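Gripper notes, May: slotted fingers vs. the old pads

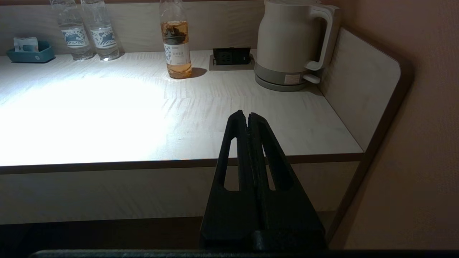

Photo: wrist camera, Plikon arm / Ardalan Fallahi

Okay, the slotted fingers are on and I've had most of the afternoon with them, so I'm writing this down before I forget which screw went where. (Mahnaz, if you're reading this, the short ones are in the lid of the tin. I know, I know.)

Setup is the hotel-desk one again: kettle, the two water bottles, the tea bottle, the little blue tray. Fingers closed for the camera check, and I'm pretty happy with how the tips meet, one thin line right up the middle of the view. The old pads never sat straight for Ehsan or for me, and we kept blaming the mount. I now think it was the pads.

First thing I noticed is how much more of the desk we get with the narrow tips. The old pads were so wide that half the work was guessing. The bases still eat a good chunk at the bottom, but I can live with that. What I can't live with is the camera tilt! With the wrist at this height we lose the tops of both water bottles and the top of the kettle, so anything to do with caps or lids is out until we tip it up. Niloufar wants to try the Nullham bracket for that. I'd sooner just shim the one we have and see.

Light is the other headache. There's a big bright patch on the left half of the desk and the wood grain washes right out in it, while the right side is fine. I locked exposure at 4000 and it's still not great. Will try a sheet of baking paper over the lamp tomorrow.

Now the grips. Tea bottle: 29 good ones out of 38 with the slotted fingers, against 15 out of 38 with the pads, same starting pose, same speed. Most of the misses were the tips touching the label and skating around the side – a bit of grip tape might fix it, or it might just make a mess. I didn't get to the water bottles. Kettle handle I tried twice by hand jog, no numbers, and the second try felt really promising, the narrow tips go in behind the handle so much more easily than the pads did.

The controller was the Flutia one the whole time, firmware untouched. It stalled once when I closed on nothing at full force, so please don't do that. Soudabeh has the Bite controller on her bench and says the closing force is smoother. I'd like to borrow it before we change anything else, otherwise we won't know what helped.

To do: shim the camera, tape on one finger only (left), rerun the tea bottle, then the water bottles. And print a spare pair, same file, same black.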